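Rochelle Blackwood has been asking couples the same question since February: when did you last feel that the other person was paying attention? She is a relationship counselor, and she put the question to 52 pairs who had been living together for at least two years. Most of them had trouble coming up with an answer.

"They could tell me about the anniversary trip," she said. "They couldn't tell me about last week."
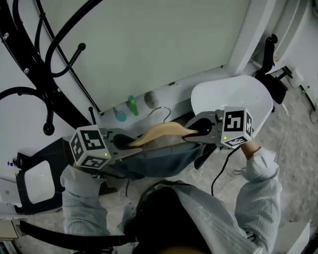
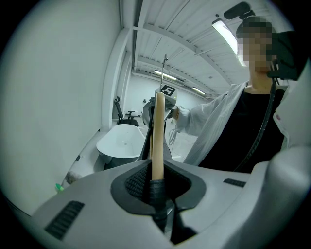

Blackwood works out of a second-floor office and sees couples four days a week. She used to teach middle school, and she still talks like someone who expects to be interrupted. Her view is that long relationships mostly run on short conversations, and that couples stop having them without noticing.

"You get home, you talk about the car, you talk about who's picking up dinner. That's logistics. You need it, but it isn't the same as being asked how you are by a person who plans to listen."

She gives new clients one task. Each evening they sit down for 30 minutes with the phones in another room. They can't discuss money, chores or relatives. Some couples hate it.

"I had a man tell me the first night was the longest half hour of his life," she said. "By the third week they were going over. I don't promise that to everybody. One pair found out they had nothing to say to each other, and they split up in the spring."

Kedir Araya and his wife tried it last winter, after nine years of marriage. He drives for a bakery supplier and leaves the house before five. She works evenings. For a long time they mostly wrote notes and left them on the refrigerator.

"We were polite," Araya said. "If you'd asked me, I would have said we were doing fine."

They moved the half hour to Sunday and Wednesday, the only days it would fit. He talked about a trip to Plakia they took before they were married, when the bus didn't come and they walked back in the dark. She remembered it differently. They argued over which of them had lost the room key.

"It was a good argument," he said. "I hadn't heard her tell a story in a long time."

I asked Blackwood whether a timer takes the feeling out of it. She gets that question a lot, usually from the partner who didn't make the appointment.

"People schedule the dentist," she said. "They scheduled their first date, too. He called, she said Friday, and they both got dressed up for it."

Araya and his wife have missed some Wednesdays. When that happens they don't make it up, and they've agreed not to keep score. The notes are still on the refrigerator, though he says hers have gotten longer.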